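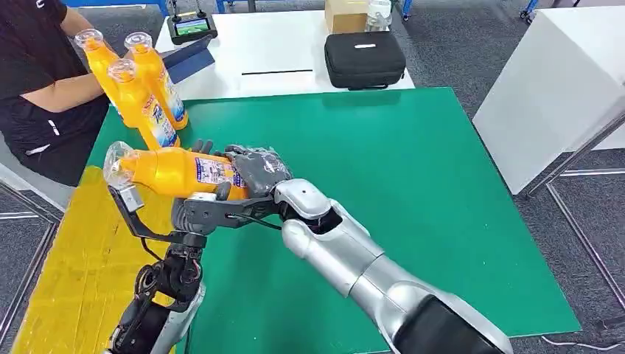 卓上に並ぶ橙色のボトル

ドロヴォルソープ運河保存会(Drovolthorpe)
定例理事会 議事録

日時 2022年1月18日 午後7時開会
場所 ドロヴォルソープ旧計量所 二階会議室
出席 会長、副会長、事務局長、会計担当理事、水路担当理事、船舶担当理事、広報担当理事、沿岸自治会代表
欠席 安全担当理事(委任状提出済)
陪席 プサドベルグ水路管理組合(Pusadberg)連絡員
議長 会長
記録 事務局

定足数を満たしていることを事務局長が確認し、議長が開会を宣した。

1 前回議事録の承認

前回議事録案について、水路担当理事より、第三水門の表記が一部「第三閘門」となっている旨の指摘があった。水門と閘門は別の構造物であり、該当箇所は余水吐に付属する水門を指すものである。表記を「第三水門」に統一することとし、修正のうえ承認した。

2 前回からの継続事項

(1)曳舟道の冠水箇所
水路担当理事より報告があった。石橋下の冠水は排水溝の詰まりによるもので、落葉の除去後はいったん解消したが、年末の降雨で再び水が溜まっている。溝そのものの勾配が失われている可能性があるため、勾配の測定を行い、次回理事会に結果を報告する。それまでの間、橋の両側に注意札を掲出する。

(2)倉庫の鍵の管理
事務局にて鍵台帳を更新した。返却が確認できていない鍵があるため、該当する貸出先に文書で照会中である。回答がそろわない場合は錠前の交換を検討する。

(3)自治会からの照会
係留区域の夜間照明について、沿岸自治会代表より、向きを変えた後は住宅側への光の漏れが改善したとの発言があった。本件は完了とする。

3 上流区間の上部門扉交換について

水路担当理事が資料に基づき説明した。上部閘門の木製門扉は、下端の横桟および縦框の腐朽が進んでおり、閘室を満水にした状態で門扉の合わせ目から継続的な漏水が認められる。昨秋の点検では、水面下の部分について潜水調査を行っていないため、腐朽の範囲は確定していない。

工法として次の二案が示された。

甲案 門扉を左右とも新材で製作し、通航停止期間中に一括して交換する。
乙案 漏水の著しい左側門扉のみを交換し、右側は下端部材の取替えと止水材の更新にとどめる。

船舶担当理事より、乙案では左右の重量が異なることとなり、開閉時の釣合いおよび軸受への負担が懸念されるとの意見があった。水路担当理事は、軸受は左右で独立しており直ちに支障が生じるものではないが、右側門扉の残存寿命を見込みにくいことが乙案の難点であると回答した。

会計担当理事より、甲案を採る場合、修繕積立金のみでは不足し、外部助成の申請が必要となる旨の説明があった。申請から決定までの期間を考慮すると、今冬の通航停止期間中の施工は見込めない。

プサドベルグ水路管理組合連絡員より、同組合が保有する角落し材を貸与することは可能であるとの申し出があった。ただし、戸溝の幅が両水路で異なるため、そのままでは納まらないおそれがある。議長は申し出に謝意を述べ、寸法の照合を水路担当理事に指示した。

協議の結果、以下のとおり決定した。
・甲案を基本方針とし、助成の申請準備に着手する。
・施工は9月以降とし、通航期間の終わりに合わせて日程を調整する。
・それまでの間、合わせ目への止水処置を行い、漏水の状況を毎月記録する。
・角落し材の寸法照合の結果を次回理事会に諮る。

4 作業船「マーティ」(Marty)の運用について

船舶担当理事より、作業船マーティの現況について報告があった。船体の板厚測定の結果、船首側の喫水線付近に摩耗が見られるものの、運用を停止すべき状態にはないとの所見を得ている。犠牲陽極は消耗が進んでおり、次回上架時に交換する。

機関については、冷間時の始動に時間を要する状況が続いている。予熱系統の点検を行ったところ、配線端子の腐食が確認されたため、端子を交換し経過を見ることとした。

併せて、操船資格者の不足が議題とされた。現在、マーティを単独で操船できる会員が限られており、浚渫作業日に操船者が確保できず中止となった例がある。副会長より、資格の取得を希望する会員に対し、受講料の一部を会が負担する制度を設けてはどうかとの提案があった。会計担当理事は、補助の対象を一定期間の活動参加を約する者に限るべきであるとの意見を述べた。

議長は、補助の条件として12か月間の作業参加を求める案を示し、出席理事全員の賛成により可決した。要領の文案は事務局が作成する。

なお、マーティの一般体験乗船への使用について会員から要望が寄せられているが、同船は旅客の乗船を前提とした保険に加入しておらず、これを認めないことを改めて確認した。

5 浚渫用ポンプ「ジョルテロ」(Joltero)の借用について 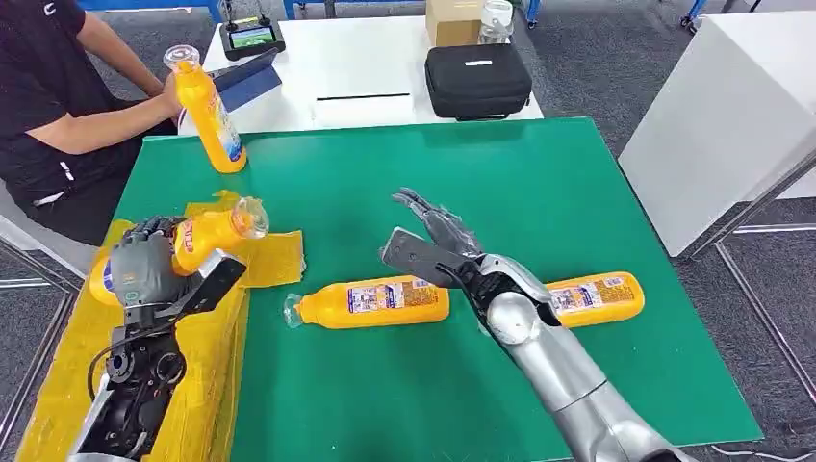 会報 第198号 6頁

水路担当理事より、旋回場の堆積土砂の除去に関し、ジョルテロを借用して施工する案の説明があった。旋回場では堆積が進み、全長の長い船が一度で回頭できず、船尾を接触させる事例が生じている。従来のバケットによる浚渫では、護岸の根元に近い部分の土砂を取り除くことが難しい。

沿岸自治会代表より、作業時の騒音と臭気について質問があった。水路担当理事は、騒音については日中の限られた時間帯に作業を行うことで対応し、臭気については土砂の仮置場を住宅から離れた牧草地側に設けることを考えていると回答した。仮置場の使用には地権者の書面による同意を要するため、事務局長が交渉に当たる。

土砂の処分については、事前に成分の分析を行い、その結果に応じて処分先を決定する必要がある。採取箇所は旋回場の中央部、護岸際および流入口付近とする。副会長より、流入口付近は過去に工場排水の影響を受けていた可能性があり、他の箇所の試料と混合せず個別に分析すべきであるとの意見があり、これを了承した。

また、魚類の産卵時期を避けるべきことについて意見の一致を見た。借用の時期は分析結果の判明後に改めて協議する。本日の時点では借用の契約を締結しない。

6 短期係留の利用規則の改正

事務局長より改正案の説明があった。計量所前の岸壁は来訪船のための短期係留区域であるが、同一の船が場所をわずかに移動しながら長期にわたり利用する例が続いている。現行規則は「同一箇所における係留」の期間のみを定めており、区域内での移動を制限していない。

改正案の要点は次のとおりである。
・係留期間の計算は箇所ごとではなく区域全体を単位とする。
・区域を離れた後、再び利用できるまでの期間を定める。
・故障、疾病または荒天により出航できない場合は、事務局への届出により延長を認める。
・給水栓前の岸壁は給水中の船に限り使用できるものとする。

広報担当理事より、届出の方法が電話に限られていることは利用者にとって不便であり、電子メールによる届出も認めるべきであるとの意見があった。これを受け、届出方法に電子メールを加えることとした。

船舶担当理事より、舫い綱を曳舟道側の柵に取ることを明文で禁止すべきであるとの提案があった。柵の支柱に傾きが生じている箇所があり、綱の張力によるものと考えられる。提案を採用し、係船環または係船柱以外への係止を禁ずる条項を加える。

再利用までの期間については意見が分かれたため、沿岸自治会および来訪船利用者の意見を徴したうえで、次回理事会において決定することとした。その他の条項は修正案のとおり承認した。

7 会計報告

会計担当理事より、当期の収支について報告があった。会費収入はおおむね予算どおりに推移している。体験船の運航収入は、秋季の減水により運休日が生じたことから予算を下回った。支出では、倉庫屋根の応急修理が予算外の支出となっている。

寄付金のうち使途を指定されたものについて、一般会計との区分が帳簿上明瞭でないとの指摘が前年度の監査でなされていた。当期より区分経理を行っており、上部門扉に対する指定寄付は全額を当該積立金に繰り入れた。

年会費の滞納者に対する督促は、文書により年度内に行う。滞納が続く場合の会員資格の取扱いは、会則の定めによる。

以上の報告を異議なく承認した。

8 開通記念行事の準備

広報担当理事より、支線の再開通を記念する行事について中間報告があった。展示は計量所一階において行い、旧水路会社の図面の複製、閘門の通過記録簿および工具類を陳列する。図面の原本は光に弱く、展示には用いない。

展示用説明板の版下は校正の段階にある。副会長より、下流区間の開削の経緯に関する記述に出典の不明な部分があるとの指摘があった。該当の記述は、出典が確認できるまで掲載を見合わせる。

来場者向けの小冊子は100部を印刷し、残部が少なくなった時点で増刷の要否を判断する。プサドベルグ水路管理組合連絡員より、同組合の案内所においても配布したい旨の申し出があり、これを了承した。

当日の交通整理については、橋の幅員が狭いため、車両を一方向に誘導する方法を警察と協議中である。

9 その他

(1)沿岸自治会代表より、曳舟道を通行する自転車の速度について住民から苦情が寄せられている旨の発言があった。橋下の見通しの悪い箇所に減速を促す標示を設けることとし、図案を広報担当理事が作成する。

(2)水路担当理事より、上流の堰において流木の滞留があり、マーティの次回出航時に撤去する予定である旨の報告があった。

(3)事務局長より、会員名簿の更新に伴い、連絡先の変更がある会員は書面で届け出るよう会報に掲載する旨の報告があった。

(4)欠席の安全担当理事より書面で、救命胴衣の点検表が未提出の作業班があるとの連絡があった。未提出の班は、点検表の提出まで水上作業を行わないものとする。

10 担当事項の確認

水路担当理事 排水溝の勾配測定、角落し材の寸法照合、土砂試料の採取
船舶担当理事 マーティ始動状況の経過確認、陽極の手配
事務局長 地権者との交渉、係留規則に関する意見聴取
会計担当理事 助成申請に要する資金計画の作成
広報担当理事 減速標示の図案、説明板の校正
事務局 操船資格補助要領の文案、鍵の照会

次回理事会の日程は、事務局が各理事の都合を照会のうえ通知する。

議長は以上をもって本日の議事を終了した旨を告げ、午後9時20分に閉会した。

本議事録は次回理事会の承認をもって確定する。
ドロヴォルソープ運河保存会 事務局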